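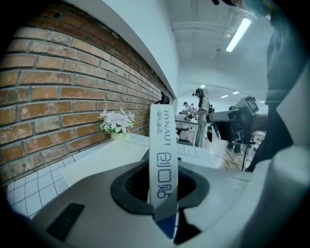
1 August 2019

First aid stock, ground floor workshop. Should have been done in February, wasn't. Started after lunch, finished late.

Plasters first as they go quickest. HYNAUT ones, the long white strips with the blue printing (创口贴 = plasters, for whoever asks next). Worked along the tiled counter by the brick wall, good light there and it wipes clean. Strips back in the Arnard tin with the short end down so you can pull one without tipping the lot out. Please leave them standing up. Last time they were flat and bent, and half of them had got opened at the corner, so binned.

Plasters: 50 in the tin, 20 in the drawer by the door. Rest of the order in the tall cupboard, unopened, leave it till the drawer is down to a handful.
Finger dressings: 14. Fine.
Eye wash: two bottles, one out of date, chucked. Need to reorder. Natalie has the Ukska account login, I don't.
Burn gel: none!! Box was there, box was empty. Whoever takes the last one, write it on the sheet.
Tape: the cheap stuff doesn't stick to anything after a week in the drawer. Villads says buy the cloth one from Eshun again. Agree.
Scissors: missing. The ones with the blunt end. Found a pair of ordinary ones and put them in for now, not ideal.
Tweezers: ok, cleaned.

Counter. Wiped down tiles both ends. Grout still grey by the wall whatever I use, tried the Brivalar cleaner at double strength and no differnce, just stinks. Won't bother again. Didn't go near the brick with it, the faces are faded and patchy enough and they shed dust when you rub them. Brush only, soft one, top down, then do the tiles after. Did it the wrong way round this morning and had to do the tiles twice.

Fake flowers stay on the counter, Natalie wants them there. Dusted the petals with a dry paintbrush, works well. Don't put them under the tap, leaves come off (ask me how I know). Cream pot wiped as well.

Accident book: three entries since it was last looked at, all small cuts, all from the trimming bench. Same knife I think. Villads to swap the handle or get rid of it. One entry has no name or time on it, just "thumb". If it was you go and fill it in.

Sheet on the inside of the cupboard door is full. Printed a new one, columns are item / how many taken / initials. Made the boxes bigger. Pencil on a string, second attempt, used the thick string.

Budget: 700 left for the year on consumables and gloves come out of that too, so no fancy kits. Villads forwarded a catalogue with a wall cabinet in it, nice but no. Tin is fine.

To do
- eye wash + burn gel, Natalie, tomorrow if poss
- cloth tape, Eshun
- blunt scissors, look in the van before buying
- knife handle (Villads)
- move gloves out of the damp cupbaord
- check the tin again when the next lot of trimming is done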